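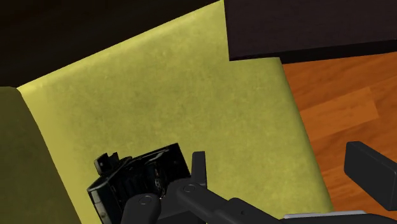 Speaker notes, planning session
Title: When the planner is right and the grasp still fails
18/07/2020

Slide 1. Opening
Thank Kalliopi Gavalas for the slot. Say who I am, say the talk is on the software between the pose estimate and the first joint command. Hardware questions go to the end.

Slide 2. The stack
Flirnero is the simulator. Bismont is the planner. Seludex sits between them and keeps the collision world up to date. All three run as separate processes and talk over one message bus. Makis Zacharopoulos wrote most of Seludex, so credit him by name.

Slide 3. Wrist view
View is rendered in Flirnero. Point to the black finger against the yellow-green cushion, then the black part next to it. Dark gripper, dark object, dark shadow behind the seat. The segmentation mask bleeds from the part into the linkage. Ask the room how they would mask it. Wait for one or two answers.

Go on to the dark furniture edge over the top of the cushion. Bismont has to back the wrist out without lifting into that edge. Straight up is the default retreat in most planners, and it was ours until November.

Slide 4. Self-filtering
We used to delete every point inside the arm model plus a margin. The margin ate the object. Now we render the arm from the joint state, subtract that, and keep what is left. Costs 4 milliseconds per cycle. Somebody will ask about calibration error. Answer: yes, it matters, see slide 7.

Slide 5. Soft surfaces
The cushion is a rigid mesh in our collision world. The planner treats any touch as a failure. We added a contact allowance for surfaces tagged soft, and the tag is set by hand. No automatic tagging yet. Don't promise a date.

Slide 6. Numbers
682 simulated episodes, same seeds for both versions. Old filter: 400 completed. New filter: 87 more. Read the numbers slowly, the chart labels are small. Most of the remaining failures are retreat paths that time out.

Slide 7. What is still broken
Calibration drift. Tagging. The Yoshida scene set has glossy floors and the depth model still puts holes in them. Skip the depth plots if short on time.

Slide 8. Questions
Leave the config file up on screen. Repeat each question into the mic before answering. If asked about releasing Seludex, pass it to Makis.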